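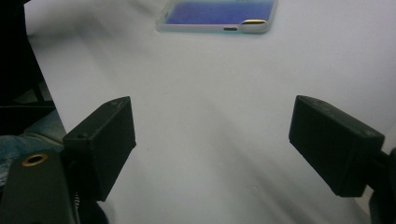

Karum Table Topper: a few months of living with a big white board

Reviews > Home > Small Space Living

Filed under: Tables & Work Surfaces

I work at the dining table. I also eat at it, sew at it, wrap presents at it and once a year try to do my taxes at it, and by last spring the top was showing every bit of that. It's a light wood table I bought secondhand and sanded down myself (badly, but with love), and I was getting very tired of being the person who lunges across the room with a coaster.

So I started looking at toppers. I'd already been through a clear vinyl cover, which smelled like a new shower curtain for weeks and stuck to my forearms whenever it was warm, and a quilted pad from Famska that was lovely to look at and hopeless to write on. My friend Paloma Ruiz-Ortega had a Karum board on her kitchen table and wouldn't shut up about it, so in June I gave in and ordered the large white one.

It was 200 dollars. I know! That's more than I paid for the table. I had it in my cart for 13 days before I pressed the button, and I only pressed it then because Paloma came over and watched me.

First impressions

It came flat in a box so wide that the delivery guy and I had to turn it sideways to get it past the coat hooks. It weighs around 32 pounds, so it isn't something you whip on and off between courses. I can lift it alone if I'm wearing proper shoes. You get stick-on felt pads for the underside, and a folded sheet of instructions that spends most of its length telling you which way up the board goes.

I measured before I ordered and went one size down from what the chart suggests, so I still see a bit of the table. Karum's chart wants the topper right out to the edge on every side. I think that would look like a conference room, and I'd miss the wood, but if you've got kids with markers you may feel differently.

The surface is smooth and matte, and for me that was the big selling point. I have a window on one side and an ugly ceiling light, and the old vinyl used to throw both of them straight into my eyes. With the Karum I get soft shadows and no glare. My sewing has improved purely because I can see the pins. Dark thread shows up beautifully.
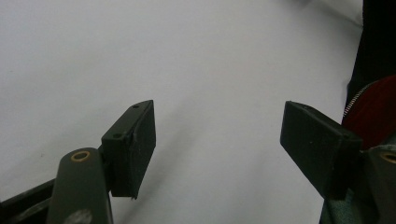

Pale thread, not so much. I spent most of one evening looking for the end of a spool of white cotton that was right in front of me, and I now keep a navy dish towel nearby to put under anything light. If you mostly sew whites, or do a lot of paper crafts with white card, I'd think about the gray version.

Cleaning

Mostly easy. Coffee, pencil and soy sauce all wiped off with a damp cloth. Turmeric did not. I left a blob of curry overnight (I was tired, don't write in) and there was a yellow ring the next morning that took 2 goes with baking soda paste and still has a sort of memory of itself if you get down at table level. Ballpoint is somewhere in between. Crumbs and specks show up more than they do on wood, so I wipe it more often than I ever wiped the table. I can't decide if that's a complaint.

I did ask Karum about the turmeric, and a very patient woman called Valbona Đorđević wrote back with the baking soda tip and a warning to stay away from scouring pads. Good customer service, and quick.

How it compares

The obvious alternative is the Rastisa, which folds in half and costs a good deal less. I borrowed one for a weekend. It stores behind a door, a huge plus in an apartment like mine, but the fold leaves a seam down the middle and my rotary cutter found it every single time. For puzzles or board games I'd buy the Rastisa and be happy. Rind makes a thick rubbery one that people like for pottery – I haven't tried it, so I'll leave that to the clay crowd.

The felt pads are my other gripe. One came off the first week and the corner above it had a tiny rock to it when I leaned in to write. I replaced it with one from the hardware store and it's been solid.
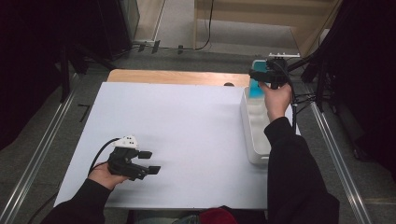
The large white board on my table, with the honey-colored wood along the far edge.

Would I buy it again? Yes, though I'd wait for a sale, and Paloma says they have one most winters, a thing she could have mentioned while she was standing over me and my laptop. Four stars from me. The fifth comes back if they ever sort out those pads.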